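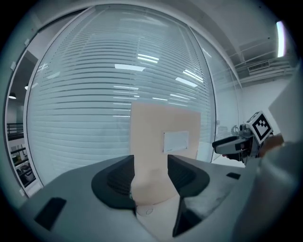 lenka_oravec wrote:
I would be careful with the word "set point." The idea that everybody drifts back to a fixed level of happiness after good or bad events has been argued over for decades, and the version that gets repeated in magazines is the strongest one. People do adapt to a lot of things. They adapt to some things much more slowly than others, and to a few hardly at all.

baver22 wrote:
OK, but my experience fits it pretty well. I moved from Mostdale to Ulmont for a job that paid better and cut my drive down to nothing. First couple of months I was in a great mood. By June I was the same person I was before, complaining about different things. If that isn't a set point, what is it?

lenka_oravec wrote:
It could be adaptation. It could also be that the job mattered less to you than you expected. Those look the same from the inside. One move by one person can't separate them.

porchlight wrote:
Commuting is one of the things people often say you don't get used to, so I'd have expected the shorter drive to keep paying off.

baver22 wrote:
I don't notice it anymore. I guess if I had to go back to the old drive I'd notice that.

porchlight wrote:
Right, and that's my problem with asking people how happy they are on a scale. You rate yourself against what you're used to. Your day could be better than it was and you'd still circle the same number.

Žofie Holub wrote:
I kept a mood diary for 3 years, morning and evening, so I can add something. I used a plain 0 to 10 rating plus one line about the day. When I went back through it, the ratings hardly moved from one year to the next, but the one-line notes changed a lot. In the first year nearly every bad day had to do with a fight with my sister. In the last year it was mostly poor sleep. Same average, different life.

I don't know if that counts for or against the set point. I stopped doing the ratings and kept the notes.
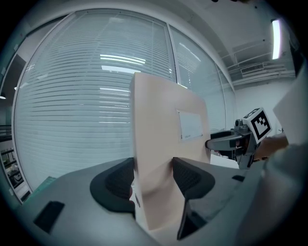

Beige board with the small white label, held upright.

quietmath wrote:
@Žofie Holub That is a nice example of why averages hide things. Did you look at how much the ratings jumped around, or only the average? Two people can both average 6 and one of them is having a much harder time.

Žofie Holub wrote:
Only the average. I'd have to type it all in again, it's on paper. The evenings were more up and down than the mornings, I can tell you that from memory.

kiss_the_cook wrote:
I'm going to disagree with most of this thread. It seems to me you are all treating happiness as a reading on a gauge. My grandmother lived in the same house for 80 years and I never heard her rate anything. She had her friends, her garden and her church, and if you asked how she was she said "fine." I don't think she had a high set point. I think she had a full week.

lenka_oravec wrote:
Nothing wrong with that, but "she had a full week" is also a claim about what makes people happy. If you want to know whether it holds for anyone else you have to ask them something, and then you're back to a scale of some kind.

kiss_the_cook wrote:
Or you could watch how they live.

quietmath wrote:
People have tried that too. You can ask friends and family to rate the person. The two sets of answers agree somewhat but far from perfectly, and then you have to decide whose answer counts.

baver22 wrote:
My wife says I was more cheerful in Mostdale. I don't agree with her, so there's a data point.

porchlight wrote:
More cheerful at what time of day? Half serious. I'm fine until 2 in the afternoon and then I'm no use to anyone.

baver22 wrote:
She means evenings. I used to stop and see my brother on the way home and now he's too far off. I hadn't put those together until I typed it out.

Žofie Holub wrote:
That would be a one-line note in my diary and the number wouldn't show it.

lenka_oravec wrote:
It's also a fair argument that the move changed several things at once, some up and some down. I'd still call the set point unproven in your case. Can you call him on the drive home?

baver22 wrote:
It's a short drive now. But I could call him from the driveway.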